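Gripper care: what to do when the pads start letting go

I had a bad week with grippers and I'm writing it all down while I'm still cross about it, so that somebody else can skip the bother.

The one I use most is the older of my pair, and it had been fine for ages. Then it began dropping things. Soft stuff first (a flannel, a duster), then anything with a bit of weight. I did what everybody does and squeezed harder, and on the 31st January one of the jaws jammed shut with the edge of my sleeve in it. No harm done except to the cuff, but I sat there feeling a right lemon until I'd wriggled my arm out of the jumper!

So, first tip, and it's the dull one. If it's powered, switch it off before you go poking about. I mean properly off, at the switch, and take the battery out if yours comes out. Mine twitched once when I had a cotton bud in the joint, and that was plenty for me.

Then look at the pads. Mine had picked up a film of fluff and hand cream and who knows what, and they were as slippery as soap. A sponge with warm water and one drop of washing-up liquid sorts it. Wring the sponge out hard, work along the ridges, then go over them again with a clean damp cloth and leave them to dry overnight. Please don't use the scouring side, I did that to my first set and they were never the same.

Keep your sponge and cloth for this job only, by the way. Kitchen ones have grease in them even when they look clean.

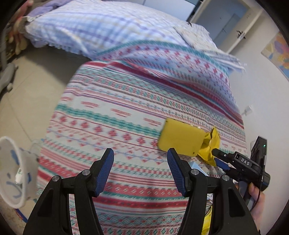 Sponge and cloth on the blanket, both grippers out. Blue ridged pads on the open one.

Next, the pivot screws. This was my real trouble. One had worked itself loose and the finger was leaning over just enough to bind on its way back. Nip them up a tiny bit at a time and open and close the jaw by hand after each go. If you overtighten, it'll stick, and you're back where you started with your sleeve in it. I put a dab of Prernetti thread lock on mine, the weak sort, and it has held so far.

Try it on something soft afterwards. A cloth or a sponge is ideal, and if it lets go or clamps too hard you've lost nothing. Do watch out for fringes and loose threads though, they wind into the joints like you wouldn't believe.

If it still jams, stop using it. I rang the repair counter at Dawber in Wolcombe and they were very decent, they'd sooner look at a stiff one than a snapped one. New pads take 8 days to come, so I've ordered a spare set and I'm going to change them every March whether they look tired or not.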